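El barrio que aprendió a llamar a la puerta

En Runville, cuando cae la tarde, las tiendas de la calle Raptis ya no bajan la persiana a las seis. Parece un detalle pequeño. Para los vecinos que vivieron los últimos inviernos es casi una noticia, y a mí me lo contaron así, con una cierta solemnidad, la primera vez que entré en la panadería a preguntar.

Yo llegué a esta ciudad hace años, con otro idioma en la boca, y durante mucho tiempo el norte de Runville fue para mí un lugar del cual se hablaba en voz baja. Robos en los portales, peleas entre chicos de dos institutos, una parada de autobús donde las madres no querían que sus hijos esperaran solos. En febrero hubo una agresión muy grave en el pasaje que une Raptis con el parque Lurkville, y a la semana siguiente 400 personas llenaron el gimnasio de la escuela. Muchas se quedaron de pie junto a las espalderas.

De esa reunión salieron bastantes gritos y una sola decisión concreta: formar parejas de vecinos que acompañaran a la gente a pie entre la parada y su casa, de siete a once de la noche. Se apuntaron 31 personas. Entre ellas había una enfermera jubilada, dos hermanos que reparan bicicletas y un profesor de matemáticas que al principio, según él mismo reconoce, solo quería que lo dejaran marcharse a cenar. 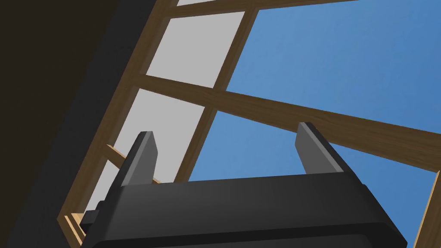

Las parejas no llevan uniforme. Al principio se discutió mucho sobre un chaleco amarillo, y los más jóvenes dijeron que con chaleco parecerían policías o trabajadores de la carretera. Quedó una cinta verde en la manga, que en invierno casi no se ve. Tampoco intervienen en las peleas. Si hay un problema serio se apartan, llaman y esperan. Esta regla costó más que ninguna otra, porque algunos hombres del barrio se habían imaginado un papel más heroico.

Pasé varias noches de abril caminando con ellos. La mayor parte del tiempo no ocurre nada, y se habla del precio de los alquileres, de las rodillas, de un semáforo que tarda demasiado. Una señora con dos bolsas de la compra nos pidió compañía hasta el número 26 y en el camino nos explicó la operación de su marido entera, con todos los médicos. Un grupo de muchachos sentado en un muro nos saludó con burla. La enfermera les devolvió el saludo por sus nombres, todos, y la burla se terminó.

"Los conozco desde la vacuna del tétanos", me dijo después.

El Ayuntamiento miró la iniciativa con simpatía y con poco dinero. Arregló las farolas del pasaje, que llevaban meses apagadas, y cortó los arbustos de la entrada del parque. Los vecinos pedían además que el centro juvenil abriera por la noche. El local es propiedad municipal, pero la llave, por un contrato antiguo, la tiene la asociación Skivadia, y las dos partes tardaron muchas semanas en ponerse de acuerdo sobre quién pagaba la calefacción. Ahora abre hasta las diez. Hay un futbolín, una mesa larga para hacer deberes y una cafetera que los menores, en teoría, no tocan. 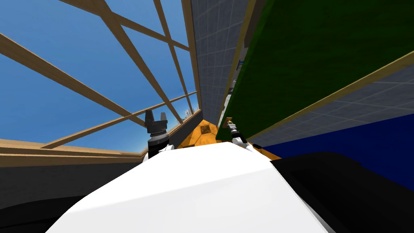
No todo el mundo está contento. En la parte alta de Raptis varios comerciantes sostienen que la cinta verde da mala fama a la calle, como si fuera más peligrosa de lo que es. Una madre cuyo hijo fue herido en el pasaje me habló con otra dureza: a ella le parece bien que la gente pasee, pero quiere saber por qué hizo falta una ambulancia para cambiar unas bombillas. No supe qué contestarle - tampoco me lo preguntaba a mí.

Los propios voluntarios son prudentes con los resultados. El invierno fue suave, los institutos cambiaron sus horarios de salida y las farolas iluminan. ¿Qué parte corresponde a las parejas? El profesor de matemáticas se niega a dar un porcentaje, y se enfada un poco si alguien insiste.

De momento el problema es el verano. Varias parejas se van al pueblo en julio y el cuadro de turnos, pegado con cinta adhesiva en el cristal de la panadería, tiene muchas casillas blancas. El que quiera apuntarse puede hacerlo allí mismo, con el bolígrafo que cuelga de un cordel.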